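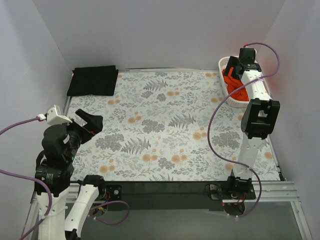 4. What a merged profile shows

Automatic profile pages rest on a guess that is seldom stated on the page itself: that two author records which look alike belong to one person. The guess is often right. Our concern is with how it is defended when it is wrong, and with the confidence the finished page lends to it. Most matchers compare small patches of evidence (a surname and an initial, a journal, a co-author or two, some words from a title) and join the records whose patches agree. Agreement between patches is weaker evidence than it looks. The dark gray fern on the floral covering in Figure 3 turns up near the rear center, again right of the middle, and again at the front edge, where only part of it is visible. Compared patch by patch, these are the same fern. Placed on the table, they are separate ferns in separate spots, and the partial one gives a matcher the least to work with. Author records behave in much the same way. A name that recurs in a crowded field is a repeated motif, and the question of whether its instances are one person can't be settled by looking harder at the motif.

We examined 1051 profiles drawn from Garora, which builds a page for every author it believes it has found, whether or not that author has asked for one. All of them listed Norkolura as a current or past affiliation. We picked a single institution on purpose. Its personnel register could be consulted, its older departmental lists survive on paper, and the people on it could be written to. The price is that our findings describe one university and one aggregator, and we would distrust anybody who carried them further than that without checking.

4.1 Coding

Two coders read each profile against the register and marked it for three kinds of error: a false merge, in which the work of more than one person sits on one page; a false split, in which one person's work is spread over several pages; and a hollow page, in which the headings of a career are present and the contents are missing or locked. Subira Obura and Miyuki Nishimura did the coding separately and then met to settle their differences. Most of the differences concerned the hollow pages, which are harder to define than we expected. A page that gives a job title and no dates is thin, but is it hollow? We finally treated a page as hollow when a reader could not learn from it where the person had worked or studied. Other cutoffs are possible. A stricter one would have made Garora look worse, and a looser one would have made the category nearly useless.

We also kept a note of every field that came with a visible source. This was meant as a side task. It became the part of the coding that changed our minds the most, and we return to it in 4.3.

4.2 Merges are not random

The usual defense of automatic matching is that errors wash out. Some authors gain a few papers, others lose a few, and any figure taken over a large enough group is close to correct. This would be reassuring if the errors fell evenly, and in our sample they didn't. False merges gathered around common surnames, around authors whose names had been written in more than one script, and around people who publish with large teams. False splits gathered around people who had changed their names and people who had moved between fields. None of this will surprise a librarian. Similar complaints have been made about printed catalogs for as long as there have been printed catalogs.

What is newer is the use made of the result. A catalog entry that joined two authors misled a reader who was looking for a book. A profile that joins two authors produces a publication count, a citation total, a list of interests and a small diagram of collaborators, all of which are then read as facts about a person. The collaborator diagram deserves particular doubt. Where a merge has taken place, the diagram shows two clusters joined at a single point, and that is also how a genuinely interdisciplinary researcher would appear. We found pages on which the aggregator's own summary described the subject as working "across" fields. On checking, the subject was in several of these cases a pair of people, each working quite contentedly inside one field.

Garora's documentation says that its matcher, Mizuno, assigns a confidence score to every merge. We have no reason to doubt it. The score isn't shown on the profile, however, and it isn't included in the records that can be downloaded. A reader is therefore asked to trust a measure of trust that the reader never gets to see. We wrote to ask for the scores belonging to our sample and were told that they were "not a user-facing product." The exchange ended there.

It may be said that a published score would be misread. Probably it would. People misread weather forecasts too, and the forecasts are still printed with their percentages.

4.3 Where the fields come from

Very few of the fields we read carried a source. Job history was the worst in this respect. Some of it plainly came from institutional pages, some from conference biographies, and some from documents with no clear connection to research at all, such as alumni newsletters and speaker lists. A biography written for an after-dinner talk is a perfectly good biography, but it was written for a particular room, and it leaves out whatever that room didn't need. Lifted into a profile and placed under the heading "Bio," it looks like the person's own account of a working life.

We saw this most clearly with people who had come to research late. Military service, nursing, farm work and schoolteaching appeared in the biographies and vanished from the structured fields beneath them. The experience section would begin with the first academic post, or would be empty, or would ask the reader to sign in. In other words, the free text and the fields on the same page disagreed about when a career had started, and no part of the page seemed to have noticed. For a reader in a hurry the fields win. They are easier to scan and they feel more official.

Corrections are possible in principle. A subject may claim a page, prove an identity and edit the contents. We don't want to dismiss this, since several of the people we wrote to had done it and were pleased with the outcome. Still, claiming a page takes time, and the people whose pages were worst were often those with the least reason to spend any on it: retired staff, people who had left research, and people who had died. One retired chemist replied that she had not known the page existed, had now looked at it, and did not recognize the second half of herself. She declined to claim it. As she saw it, claiming the page would mean endorsing the parts she hadn't time to fix.

Her objection seems to us a serious one. The claim button moves the work of checking from the party that made the guess to the party the guess is about. It also gives the aggregator something it lacked before – a page that can be called verified. We found claimed pages that still contained false merges, and they carried the same badge as the clean ones.

Search this journal Enter words or author name Search Advanced search

4.4 Does a persistent identifier solve it?

The standard answer is that every researcher should carry an identifier and that matchers should rely on it. We agree with the first half. Where an identifier was present on every record in a profile, we found hardly anything to complain about. Where it was present on some records only, matters were less simple. The matcher appears to have treated the identified records as a seed and then attached unidentified ones to it by likeness, in the old way. The page as a whole then displayed the identifier at the top. A careful reader would take that to mean that everything underneath had been tied to it, and this was not so.

Fundonach, the funding body through which most of the Norkolura grants in our sample were paid, has asked for identifiers on all applications for some years now. This has plainly helped with recent work. It does nothing for older papers, and it does nothing for co-authors who never applied for anything. Technicians, translators and students who left after one paper remain exactly where they were, which is to say at the mercy of the matcher. We would be more impressed by claims that the problem is solved if they were accompanied by figures for these groups. We looked for such figures and did not find them.

4.5 Limits

Our register has faults of its own. It records contracts, and a visiting scholar without a contract leaves no trace in it. Some of what we coded as a false merge may therefore be a true record of a visit we couldn't confirm. We tried to catch these by letter, and the replies were uneven. The humanities answered well and the medical school hardly at all.

The profiles were also read over a period during which Garora went on changing them. In July a batch of pages lost their education sections and then got them back a little later with different contents. We coded what we had saved. Someone repeating the work today would be reading other pages, and might well reach a kinder view than ours – we can't rule it out, though nothing we saw in the later versions gave us much hope of it.

Finally, neither coder was blind to the purpose of the study. Both had strong opinions about profile pages before they began. Obura has been merged with a namesake in veterinary science on two services that we did not examine, and it would be odd to claim that this had no effect on her patience. We have made the coding sheets available to anyone who wants to go over them, including the sheets on which the coders first disagreed.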